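5. What went wrong with the colander

5.1 The fault

I'll start with the short version, as it took us an embarrassingly long time to get to it ourselves. The arm kept stopping dead over the green colander. It would come in from the side of the table, line itself up, drop most of the way down, and then freeze with the fingers open and an over-force flag on the screen. Nothing had touched it. We'd clear the flag, it would try again, and quite often it would freeze again in the same spot (and sometimes, just to keep us humble, it would carry on and do the job perfectly well).

Of the 2000 attempts in the main run, 700 had the colander as the target, and those are the ones I'm talking about in this section. The cups, the plate and the toy food gave us the usual fumbles, which are covered in Section 4. The colander was its own kind of trouble.

My first guess was the force estimate. Zernar, our control layer, works out contact force from joint torques, and we'd had a bad offset in it back in December. Ximeng Ren spent a day re-zeroing everything and moving the arm through the same approach over a bare patch of tabletop, and it behaved beautifully. So that wasn't it, or at least it wasn't all of it.

Xinyi Song was the one who sat down and read the logs in order, flag by flag, and noticed that the force number hardly moved before a stop. What moved was the distance estimate from the wrist camera. Vellimeo, the perception module we inherited from the Cusdale project, guesses how far the fingertips are from the nearest surface, and in the last bit of the descent that guess was jumping back and forth between near and far. Zernar saw the jump, decided the fingers must be about to hit something at speed, and threw the only flag it had for that, which happens to be labelled over-force. I'd like to say we named that flag well. We didn't.

Once we knew to look at the wrist view, the rest made a lot more sense to me. Up close, the colander is a regular grid of holes with very little else to hang on to. Some holes look dark and some look bright, depending on what sits behind them, and the plastic picks up glare as well. A patch of dark holes reads to Vellimeo as a surface further away, and a patch of bright ones washes into its neighbours. Slide the camera sideways by one hole spacing and the pattern matches itself again, so the tracker is happy to believe the arm hasn't moved. From across the table none of this shows, and the thing just looks like a green dish.

Figure 2. The work area from outside and from the wrist. (a) Arm at the left of the table, with the pale green oval container on the white top near the gripper and the plate and ketchup bottle above it. (b) Gripper open and empty, green colander on the table. (c) Wrist camera view of a perforated green surface, with dark holes, bright holes, glare and both fingers in view.

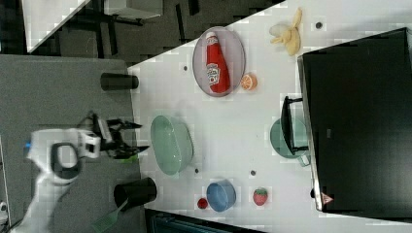
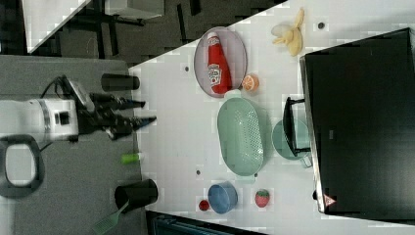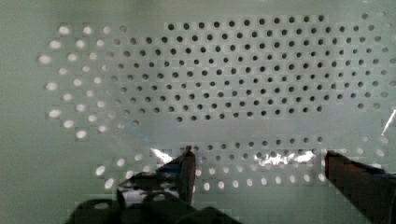 5.2 Trying to make it fail on purpose

A fault that comes and goes is miserable to fix, so before changing any code we tried to get it to turn up on demand. Yutong Luo wrote a little routine that held the wrist above the colander at a set height and rocked it gently from side to side, logging the distance guess the whole way. With the room lights on full, the jumps came almost straight away. With the lights dimmed they mostly went quiet, but then the arm started missing the plate, so dimming was never going to be our answer!

We also laid a sheet of plain grey card inside the colander. That settled the bright holes down nicely and did very little for the glare. Hongjun Long suggested matte spray and I said no, mainly because I didn't want a benchmark where we'd painted the hard object until it was easy. He still thinks I was being precious about it, and he may have a point.

5.3 The safety side

A stop is the polite way for this fault to show itself. The rude way is the opposite error, where Vellimeo reads a patch of dark holes as far away and Zernar keeps pushing down. We found 2 attempts where that happened. In both, the real torque limit caught it and the arm backed off, and the colander was fine apart from a scuff on the rim. I wasn't pleased, though. The distance check was meant to kick in well before the torque limit, and for those attempts it simply wasn't there.

So we changed three things. Distance and force now raise separate flags, with separate names. If the distance guess jumps more than once during a descent, the arm slows to a crawl and ignores the camera until it's clear of the object. And the torque limit is tighter over any target on our list of perforated or see-through objects, which has 5 entries so far and is kept by hand. Jianhua Feng would like the list to be learned from data instead. I'd like that too, but I'd want to see it fail a few times first.

The updated build went onto the arm on March 21, 2019, and all the results in Section 6 come from that version. Attempts from before that date are kept in a separate table, with their original flag names left alone, so please read "over-force" there with some suspicion.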